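Pudura 2.0: marker tracking and gripper width now share one clock

January 25, 2026
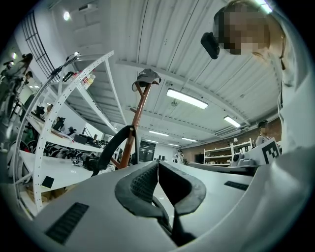
The new release of Pudura, the recording and replay tool from the Wustis software team, is out to all internal users. The main change is in timing. Marker poses and finger width used to be logged by two separate processes, and the gap between them grew over a long session. Both now go through a single service called Nishad, which stamps every sample on arrival.

Ankit Rastogi, who wrote most of Nishad, tested it on 3,000 recorded demonstrations from last June. The old logger left 91 of them with a gap too large for the planner to use. With the new one, replaying the same raw data left 8, and those all turned out to have missing camera data.

Marker detection has changed too. If a marker drops out of view, the tracker holds the last good pose for a short time and flags it as held. Emness, the planner, skips held poses by default. You can change this in the settings file, but please talk to Ankit first.

Old recordings will still open. To get the new timing you need to run the convert command on each folder, and it does not overwrite the originals, so check your disk space before you start. Calibration files from before the upgrade should be made again.

Known problem: the width plot in the viewer goes blank if you zoom in while a recording is playing. Pausing first avoids it. A fix is planned for the next update.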